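Shared kitchen at Vonura gets a standard table set

BETVILLE, 03/01/2022 — The ground-floor kitchen at Vonura, the residential building managed by Ketetier, has been issued a fixed set of tableware for each resident who eats there. The set replaces the mixed stock that had built up on the shelves since the building opened. Distribution covers 25 residents and was paid for from the building's equipment budget at a total cost of $799, delivery included.
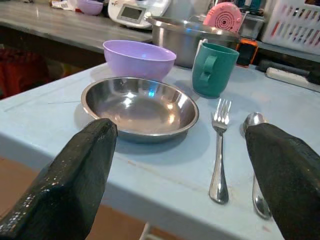 Page 4

One set consists of a shallow stainless steel dish, a lavender plastic bowl, a teal mug, a fork and a spoon. Knives are kept in a drawer by the sink and are not assigned. Large stainless steel vessels for mixing and serving are shared, and are to go back to the lower shelf after each meal.

The layout is the same at every place. The steel dish goes near the front edge of the table with the bowl behind it and the mug to the right of the bowl. Fork and spoon lie side by side to the right of the dish, fork on the inside, tines pointing away from the person seated. Masaru Honda, who manages equipment for Ketetier, said the layout was chosen so that a missing item can be spotted during cleanup without opening a cabinet.

"We were replacing spoons every month," Honda said. "Now each place is either complete or it isn't."

The furniture stays where it is for now. The table with the marble-patterned top is still used for food preparation, and the stools are stored underneath between meals.

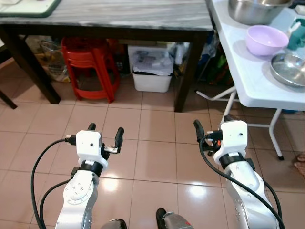

Red stools stacked under the preparation table, next to the white bin.

Storage under that table is the part of the job that remains open. Bags and small bottles are to be moved to a closet in the hallway, and the floor under the table is to be kept for the stools and one bin. Honda gave no date for the work, but said the closet shelving has been ordered from Tufa, the Betville supplier that also delivered the bowls and mugs. 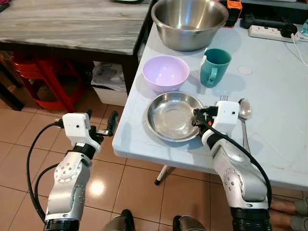
Residents have been asked to wash their own set by hand. The plastic items may go in the dishwasher on the upper rack only, on the short program. Steel items may go on either rack. Chipped or cracked mugs should be handed in at the front desk — a spare will be issued the same day as long as stock lasts.

Items left on the table overnight will be collected in the morning and held at the desk. There is no charge for getting them back.
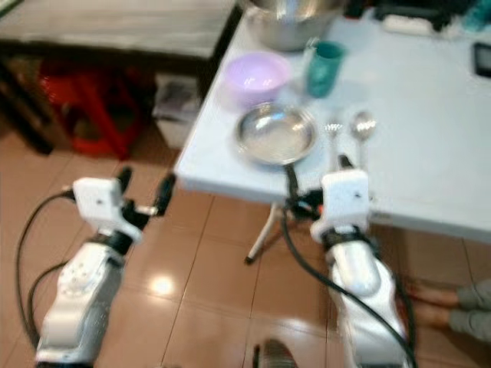
An inventory taken before the change listed 119 loose pieces of flatware, many of them unmatched. Those in good condition are available in a crate near the mailboxes. Ketetier plans to repeat the inventory in October and will decide after that whether its other buildings receive the same set.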